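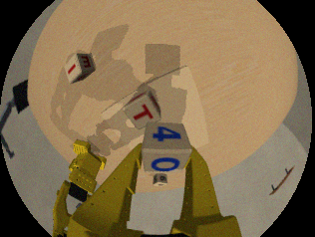 Can a robot tidy the playroom yet? Getting warmer

Picking up toy blocks is the kind of job most of us stop noticing by the age of six. For a machine it's still a proper workout, and that is why a new round of practice trials from the robotics group Skernari is such fun to follow. The group has spent the months since December teaching a pair of yellow robot arms to handle lettered and numbered cubes on a round table, all of it inside a computer simulation, before anything gets tried in a real home.

The rendered view above comes from the block task. One gripper has a light gray cube pinched between its fingertips, with a blue 4 on one face and a blue 0 on another. A cube marked with a red T sits so close to it that there's hardly any space between the two, and that closeness is where the trouble starts. A person would nudge the neighbor aside with a knuckle and think no more of it. A robot has to work out where its own fingers will fit, and the wide ones on this gripper need room.

Skernari calls the project Tagle. It covers 40 chores so far, split between the house and the shop floor: putting blocks away, setting cups upright, folding small towels, lining up parts for an assembly worker, sorting returned goods at a counter. Each chore is practiced over and over in simulation with small changes to the layout and the light. The simulated shadows matter more than you might think - a dark patch across a tabletop can look a lot like the edge of an object to a vision system that hasn't seen many.

So how is it going? Pretty well, with some big gaps! In the latest round the group ran 184 attempts at clearing blocks from the table, and it says the software now gets hold of a cube standing by itself nearly every time. Crowded cubes are tougher. So is the next step, turning a block in the hand so that a chosen letter faces up, which a toddler will do without looking.

Cloth is the weak spot. Towels sag, bunch and slide in ways that are hard to simulate, and the folding trials are well behind everything else. The shop-floor chores sit in the middle. Rigid parts in a known tray go smoothly, while mixed bins still cause long pauses.

Two partners plan to put the results to work. Jevora, which runs a small packing shop, wants to try the sorting routine on one bench, with a worker at the next bench doing the same job by hand for comparison. Nonik makes storage furniture for day care centers and is more interested in the blocks. It would love a machine that could put the toys away after closing, even slowly. Speed is a long way down its wish list.

Real-world trials are set to begin with just 3 of the chores, blocks among them. Moving from a simulated table to a real one usually knocks the scores down at first, and Skernari expects that to happen again. Even so, it's a treat to see how much of the everyday stuff is now within reach of a pair of mechanical fingers. The first bench trial at Jevora is planned for an 8 a.m. shift, and the group says it will publish the misses along with the hits.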